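Robot Methods Reference
Home | Articles | Index | Methods | Benchmarks | Recent changes | Search
Print this article | E-mail this article

Dervishi method

The Dervishi method is a procedure for training a robot arm to carry out tabletop tasks from recorded demonstrations, in which the recordings are cut into short pieces at the moments when the gripper touches or lets go of an object. It was developed at the Nosteck laboratory and is best known for a result on toy kitchen tasks that has been widely repeated and, so far, poorly confirmed. Supporters describe it as a cheap way to get more out of a small set of recordings. Critics hold that most of the gain comes from the way the tests were set up.

Background

Learning from demonstration is an old idea. A person steers the arm through a task, the joint positions and camera views are saved, and a model is trained to produce similar motions when it sees similar views. The known weakness is drift. A small error early in the motion puts the arm somewhere no demonstration went, and the errors grow from there.

Several groups have tried to limit drift by splitting long tasks into shorter ones. The usual objection is that somebody has to decide where to split, and two people marking the same recording rarely agree. The Dervishi method claims to remove that judgment by using contact as the only marker. Whether it really removes it is disputed (see Criticism).

Procedure

Recordings are made with a single arm and a two-finger gripper. Each recording is scanned for changes in the current drawn by the gripper motor, and a cut is placed at every change above a set level. The pieces are then sorted into 4 types: approach, close, carry and release. A separate small model is trained for each type, and a fifth component, called the switch, picks which of them is in control at a given moment.

The published description is clear about the small models and vague about the switch. It is said to be "trained jointly," with no account of what data it sees or what happens when it picks wrongly. Readers who have tried to rebuild the system report that this is where most of their time went.

Training takes 2 passes. In the first, each model sees only its own type of piece. In the second, pieces are joined back together with the last few steps of one overlapping the first few of the next. The overlap is meant to teach the models to hand off smoothly. No test without the overlap was reported, so its share of the benefit is unknown.

Test setting

The main test set, Lolititz, uses toy kitchen items on a cloth-covered table. Typical tasks involve moving play food on or off a plate, shifting a pan, or laying out a fork beside a dish. The items are light, brightly colored and hard to damage, and they can be put back in place quickly between trials.
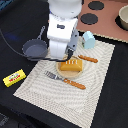 The appeal of such a setting is easy to see. A toy loaf does not crumble or leave grease on the gripper, and a toy pan is never too heavy to lift. The same features make it a weak stand-in for a kitchen. Real bread gives way when squeezed, which changes the motor current gradually and leaves no sharp step for the cutting rule to find. The authors of the method acknowledge this in one sentence and do not return to it.

A dark cloth is also a generous background. Pale or orange items stand out strongly against black, and a vision model trained under those conditions may be relying on contrast more than on shape. A patterned placemat makes the problem somewhat harder, but Lolititz scores are not broken down by what lies under the object, so the question can't be settled from the published tables.

Reported results

The original report used 810 recordings for training. It stated that the Dervishi method finished clearly more trials than a single model trained on the same recordings without cuts. The advantage was largest on tasks with several steps and close to nothing on tasks with one.

A trial was counted as finished if the object ended up in the target area. There was no penalty for knocking over other items, and trials could run as long as the operator allowed. The single-model baseline was trained with settings picked for the Dervishi models and does not seem to have been tuned by itself. This is a common fault in the field. It is still a fault, and it makes the size of the reported gap hard to trust.

Dositz replication

The only independent attempt of any size was made at Dositz, using 700 recordings collected there on similar toy items. The group cut them by the contact rule and trained the small models as described, but wrote its own switch.

Its findings were mixed. The cut recordings did help on long tasks, which agrees with the original claim. When the plain baseline was given the same amount of tuning, however, most of the difference went away. The group also found that the current level used for cutting had to be reset for each gripper, and that a poor choice could erase the benefit completely. Failures clustered at the change from approach to close, with the gripper stopping just over the object or closing a little too early.

The Nosteck laboratory replied that the Dositz switch was not equivalent to its own. That may be so. The original switch has not been released, and the reply did not describe it any further.

Criticism

Three complaints come up repeatedly. The first is that the contact rule is less automatic than advertised, given that its threshold must be picked by hand. The second is that grippers often touch things by accident. Fingers brush the rim of a plate or press lightly on the table, and each touch can produce a cut that has nothing to do with the task. The original work filtered these out with a "cleanup step" whose details are missing.

The third concerns scope. All published tests involve picking up, moving and setting down. Tasks with long continuous contact, such as wiping, stirring or spreading, offer almost no points at which to cut, and there is little reason to expect the method to help with them. Summaries that call it a general approach to kitchen work go well past the evidence.

Current use

Contact-based cutting is now a routine option in several in-house training setups, usually without the separate models or the switch. In that reduced form it is mostly a way of labeling data, and the claims made for it are smaller. The full method is seldom used outside Nosteck. A second version was announced in May with promised results on soft objects, and as of the last revision of this article no test data had been posted.

See also: Learning from demonstration; Task segmentation; Lolititz test set; Gripper current sensing

Contact us | Copyright Robot Methods Reference. All rights reserved. | Back to top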